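Projects > Kakakhel > Reports to funder > Second progress report

Kakakhel: Good practice for simulated kitchen tasks
Progress report, Thursday, April 2, 2026
Prepared by Heather Bolger for the Vimthorpe fund

Summary

The draft rules for simulated test kitchens are written and have been through one round of comments. Work on the scoring rules is behind by 2 weeks. Spending is within the budget you approved.

1. Scene rules

The rules now say what a lab has to record before it reports a result: the object list, the starting positions, the lighting settings and the camera position. Nevska, our reference kitchen, follows them throughout. Every run starts from a saved layout, with the large items along the back and left of the counter and the small containers toward the front.

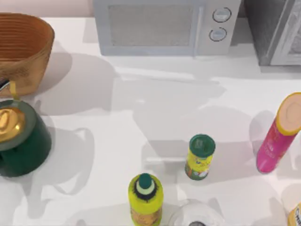
2. Trial runs

We planned 500 runs per layout and have logged 2687 in all. Of these, 182 were thrown out under the draft rules, mostly for missing start files. Crisanto Castillo checked the rejects by hand and agreed with the rules in all but a few cases. Those cases led to a change in section 4 of the draft, which now lets a lab restore a start file from its log if the log is complete.

3. Lighting and camera

Labs that commented on the draft disagreed most over lighting. Some leave shadows off to save computing time, and their results can't be fairly compared with results from labs that leave them on.

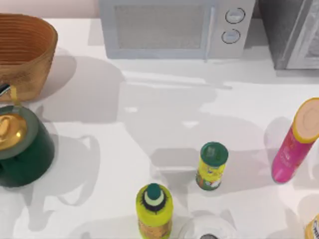 Our proposal is that shadows stay on for any reported result and that the light settings are published with it. Flukance, which builds the replay tool we use, has agreed to store those settings in each log. In Nevska the middle of the counter is where this matters, with wide gray shadows overlapping between the green pot with the gold lid and the pink can. A lab that tests with a plain white counter there is giving its vision software an easier job. The draft also asks labs to state which objects are partly outside the camera view at the start of a run.

4. Problems

The scoring rules are late. We have not settled how to score a run in which the right object is moved but a second one is knocked over. Heather has asked three of the commenting labs for their current practice, and two have replied.

5. Next period

Finish the scoring rules and send them out for comment by the end of April. Repeat one layout with a second light setting. No change to the budget is requested.

Related items
Kakakhel: First progress report
Draft rules for simulated kitchens, with comments
Flukance log format: notes for labs
Vimthorpe reporting dates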